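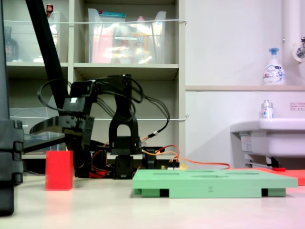
About us: how we work with small robot arms

Plarnier is a training workshop in Drirkdale. We teach people who already have a desktop robot arm, or will soon receive one, and who want to use it in a correct way. Our courses are for technicians, school teachers and small firms.

The workshop was started by Sveva Serra, after many years of writing safety instructions at Valtonen. She still teaches the first morning of every course herself, and she is quite strict!

Our house rules

Each bench has one responsible person. Only this person may switch on the power.

Before the power comes on, all cables are followed by hand from the base to the last joint. A cable must have enough length for the full movement, but it must not lie where the gripper will pass.

The first run of any new program is done at low speed and with no part in the gripper. Hands stay outside the reach of the arm until the responsible person says "free".

Blocks, trays and other work pieces have a written position on the bench sheet. If a piece is moved, the sheet is changed also.

Every stop that was not planned is written in the log, even a very small one. Our log has now more than 1,000 lines and we read from it in class.

Courses

The basic course takes 18 hours and the full course takes 64 hours. Both finish with a practical check on the Fastura list, which we revise every March. Groups are small, with two people at each bench.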